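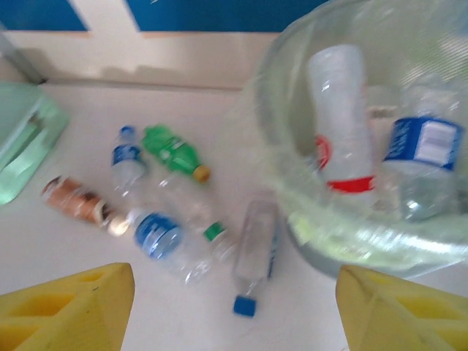

Why does my gripper drop plastic bottles partway through the move, when it picks them up just fine?

Telma Godoy
Hi everybody, hope I'm putting this in the right place! We have a two-finger electric gripper on a small Rotavero arm, and since January it has been sorting empty plastic bottles for us. It closes on the bottle, lifts it nicely, and then somewhere along the swing the bottle slides out and goes skittering over the floor. On Tuesday one rolled under the guard and a coworker very nearly reached in after it with the arm still running, which scared me more than the dropping does. I haven't changed the program at all. Is this a grip force thing?

Dela Annan
Most likely the bottle wall is giving way after the fingers close, so the grip you had at pickup is gone by the time the arm speeds up. Thin bottles are terrible for this, bless them. The controller sees the fingers stop, decides it has a good hold, and then stays at that position while the plastic slowly caves in. Look for a setting that keeps the force on after contact (on our Hamo controller it was called "hold force" and it was off from the factory). I'd also slow the swing down, and wipe the fingertips with a damp cloth, because sticky drink residue dries into a shiny film and they get slippery. Ours had done 4000 picks before anyone thought of cleaning them, I'm a little ashamed to say!

And please, about your coworker: stop the arm and lock it out before anybody reaches for a bottle, every single time. If the guard has a gap big enough for a bottle to roll through, get it closed up before you run again. That part I wouldn't leave until the weekend.

Uriel Paredes
had the same, turned the force up to 100 percent and it crushed everything. so don't do that

Bautista Retamal
Dela has it right I think. One thing to add: check whether it's always the ones gripped near the cap end. We had a fault like yours at Torncombe and the long bottles were twisting out because we held them so far from the middle. Moving the grip point fixed most of it, and new finger pads did the rest.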